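Wooden chopsticks keep going fuzzy and smelling musty, what am I doing wrong?
Posted 02/03/2022 in Kitchen & Table

Hi all, first post after lurking forever. We eat with chopsticks most nights and I went through a phase of buying cheap wooden ones in big packs. After a couple of months the tips go rough and kind of furry, and the whole bunch picks up a smell like a damp basement. I hand wash them, mostly (okay, my husband puts them in the dishwasher when I'm not looking). They dry standing up in a mug by the sink. Is it the wood, the washing or the mug? And can I save the ones I have or should I just start over? I found a site called Flovley that sells a "chopstick conditioner" but I'm not paying that for a tiny tin of whatever it is.
mossycup

216 people found this page useful

Alina Olteanu
It's the mug! Well, it's the mug and the dishwasher. Water runs down to the bottom and sits there, and the ends stay wet all night long. Get something with holes low down so air can move through it. And spread them out, don't cram thirty in there like I used to.

For the ones you have: smell them one at a time. Any that still stink after a wash and a full day drying flat on a towel, toss. Dark spots, toss. The furry ones you can rescue if the wood underneath is sound. I use 400 grit sandpaper, then go over them again with 900 — light strokes, always along the grain — and wipe off the dust. Then a little food grade mineral oil on a paper towel, leave it overnight, and buff it off in the morning. Please don't use olive oil, mine went sticky and smelled worse than before I started. I do this every October when it gets too cold to be out in the yard, and it takes me one long podcast.

Also don't soak them. I wash mine right after dinner with a drop of dish soap, all in one handful, rolling them between my palms, and that's plenty. If your husband won't quit the dishwasher, buy him his own metal pair and hide yours, ha.

Pop
Just buy bamboo. Had Tudano ones for years and never oiled anything.

gravelroad_jen
Bamboo gets fuzzy too, Pop, maybe you just don't chew on yours like my kids do. I mostly agree with Alina except I skip the sanding. They're cheap, life is short, I replace ours when the tips go. What I'd add is to check if yours are lacquered. If the finish is flaking I wouldn't sand or oil them, I'd get rid of them. The plain ones are easier to look after anyway.

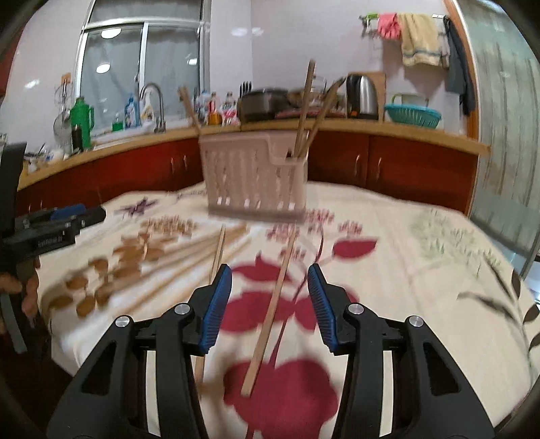 Wooden chopsticks and a pink plastic holder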